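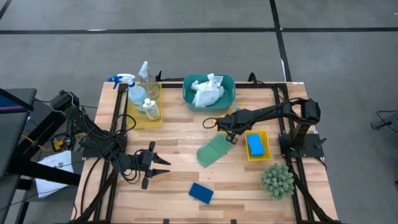 Notes From My Sourdough Shelf

Well, September is back and so is my starter! I let it nap in the fridge most of the summer (too hot to bake, too lazy to try) and on Friday I finally dug it out. It smelled like nail polish remover. I poured off the gray liquid, fed it twice, and by bedtime it was climbing the jar again.

Marlene Coutinho wrote in to ask how much water I use, so Marlene, it's 300 grams for my everyday loaf, plus a spoonful more if the flour is whole wheat. I used to follow a recipe that wanted a lot more than that and I spent a whole winter scraping dough off my elbows.

Asabe Adeleke swears by a long cold rise, and I'm coming around to it. My last loaf sat in the fridge overnight and the crust was the best I've had all year, all blistered and crackly. I ate the heel standing up with way too much butter.

Next month I'm trying rye, which scares me a little. If you have a rye loaf that doesn't come out like a brick, please send it my way!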